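Choosing a Hand for the Job: Gripper Trials at the Wenberg Centre
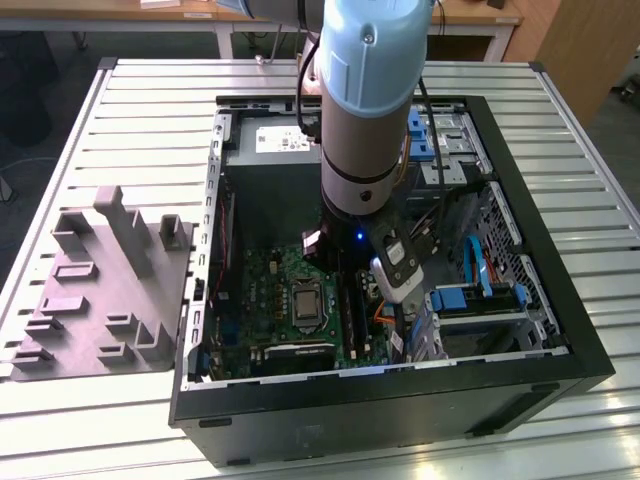 The arm at work over an open desktop tower, holding a component in its gripper during the disassembly trials.

When the Wenberg Centre for Equipment Recovery began planning its automated disassembly line, most of the early discussion concerned the arm. Reach, payload and service contracts took up the first two meetings. The gripper was listed on the budget sheet as an accessory.

Dr. Hsin-yi Su, who leads the centre's automation program, now regards that as the wrong order. "We had spent our time on the part of the system that was least likely to give us trouble," she said. "Any of the arms on our list could reach into a computer case. The question was what would happen at the last few centimetres, and we had no data on that."

The trials that followed compared 4 grippers on a single arm, using retired desktop towers of the kind the centre receives from schools and government offices. Each gripper was given the same tasks: grasp a component, hold it clear of the neighbouring parts, and place it on the bench. A total of 100 attempts was recorded for each.

Oi-ling Tsang, the engineer responsible for the test procedure, said the towers were laid on their sides with the cover panel removed so that the arm could approach from directly overhead. The inside of an older tower leaves little room to manoeuvre. Memory slots, drive cages and data cables compete for the same space, and a finger that opens too widely will catch on one of them.

"A supplier's sheet will tell you the stroke and the grip force," Ms. Tsang said. "It will not tell you how wide the body of the gripper is when it is sitting beside a drive cage. We ended up measuring that ourselves with callipers."

Two of the grippers were parallel-jaw electric models, one from Hemari and one from Chou. The third was a three-finger design, and the fourth used a suction cup. The suction cup was withdrawn from part of the program after it failed to hold on surfaces broken up by chips and connectors, although it did well with flat cover plates and will be kept for that purpose.

The three-finger gripper gave the strongest hold on round and irregular parts. It was also the bulkiest, and Ms. Tsang's records show that most of its failed attempts ended in contact with the case before the fingers had closed.

That left the two parallel-jaw models, and here the staff did not agree at first. Hiu-tung Leung, a technician who has dismantled computers by hand at the centre for 5 years, preferred the Chou for its thinner fingers. Dr. Su favoured the Hemari, whose force could be adjusted in smaller steps.

"I was looking at it from the point of view of my own hands," Mr. Leung said. "When I take out a card, I go in at an angle and I rock it. You need slim fingers for that. Force matters, but if you cannot get in, you have nothing to apply the force to."

The disagreement was settled by fitting both models with the same set of narrow fingertips, machined in the centre's workshop. With the fingertips matched, the Hemari completed 91 of its attempts and the Chou 84. The difference was greatest with circuit boards, where the Chou's coarser force setting tended to let a board slip or press it harder than the staff wished.

The controller received less attention, but Dr. Su considers it worth mentioning to other organizations. The arm was first run with its own control unit and later with a Pristeo controller that accepts commands for the arm and gripper together. Under the original arrangement, the gripper's signal reached the program with a short delay, and the arm would sometimes begin to lift before the jaws had reported that they were closed.

"It looked like a weak grip, and we recorded it as a weak grip for several days," Dr. Su said. "Mr. Leung was the one who noticed that the lift was early. We threw out those results and ran them again."

Asked what she would advise a centre of similar size, Dr. Su said that it should borrow before it buys. Each supplier approached by Wenberg agreed to a loan period, and the largest direct cost was $3,000 for fingertips, adapter plates and cabling. She also recommended that the people who currently do the work by hand be present for the trials from the first day.

Ms. Tsang added that test parts should be as varied as the centre's ordinary intake. Her first batch of towers had all come from one office and were the same model, and the success rates fell when a mixed batch replaced them.

The next stage will examine cable removal, which none of the grippers was asked to attempt. Mr. Leung expects it to be harder than anything tried so far. "A card stays where it is until you pull it," he said. "A cable moves when you touch it."

The full test procedure and the drawings for the fingertips are available from the centre on request.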